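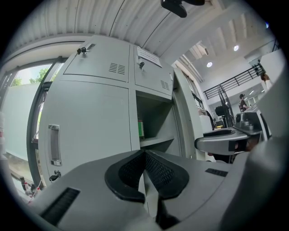 **Sallgate 72 Steel Storage Locker**

The Sallgate 72 is a free-standing locker for changing rooms, workshops and staff areas. It's 72 inches tall, ships flat and bolts together with a socket wrench. Finish is powder coat in light gray, dark gray or blue.

### Specifications

| | |
|---|---|
| Height | 72 in |
| Overall height on plinth | 2000 mm |
| Weight, boxed | 188 lb |
| Body | Cold-rolled steel, welded door frames |
| Locks | Cam lock, two keys per door |
| Item code | SG-920 |

### What's in the box

- Side, back and top panels
- Doors, hung and tested before packing
- Shelf and coat rail for each compartment
- Bolt pack, leveling feet and wall bracket

Padlock hasps are sold separately and fit the same cutout as the cam lock. If you need the whole order keyed to a master, tell us before we ship — the locks can't be rekeyed afterward.

### Assembly

Two people should allow around an hour. Lay the back panel face down on cardboard, bolt both sides to it, then stand the body up before fitting the top. Leave the bolts finger-tight until the doors close evenly. The wall bracket must be used on any unit that isn't bolted to a neighbor.

The older Flarberg units have a different bolt spacing and won't join to this model. Kendolholm sloping tops fit both.

### Care

Wipe down with warm water and dish soap. Don't use scouring pads or anything with bleach in it. A drop of light oil on the hinges once a year, say every June, keeps them quiet.

### Ordering

Delivery is to the curb unless you add inside delivery at checkout. Check the boxes for dents before signing. Replacement doors, keys and shelves are stocked at our Barua warehouse; have the number stamped on the lock face ready when you order keys. For quotes on full rooms, ask for Gemma Testa in contract sales.

Page updated 2023-11-12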